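# Writing Serial Fiction, Session 4: The Excerpt

Tutor: Vitória Teixeira
Handout revised 2026-06-16

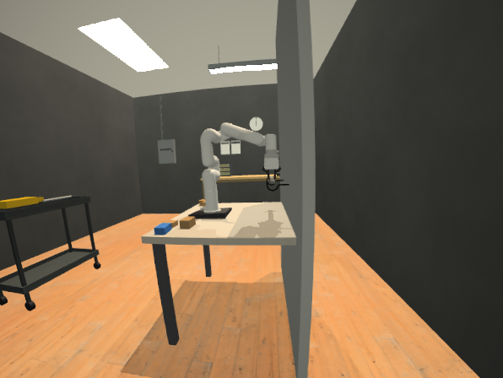

*Fig. 1. Robot arm on a table, with four small blocks (computer rendering).*

## 4.1 Length

An excerpt for this course is a continuous passage of up to 1000 words. Shorter passages are accepted; the lower limit is 40 words. Do not join separate passages with ellipses.

## 4.2 Choosing the passage

Take it from the first third of the book. A reader with no knowledge of the series must be able to tell:

- who is speaking or thinking
- where they are
- what they want in the next few minutes

The opening page of *Narimance* fails on the second point. The planet Stondov is named in line one, but the reader has no ground to stand on until the airlock opens two pages later. The dockside quarrel in chapter three works better, although it mentions Captain Quiambao without giving a rank or ship.

## 4.3 Invented names

Limit these to two per excerpt. A plain name such as Flitham costs the reader less than an unfamiliar one – place it first if both are needed.

## 4.4 The lead-in

One or two sentences, 30 words at most, in the present tense. State the situation. Leave out the publication history and the order of the books.

## Exercise

Cut a chapter opening of 2000 words to an excerpt within the limit in 4.1. Mark each cut in the margin and bring both versions to the next session.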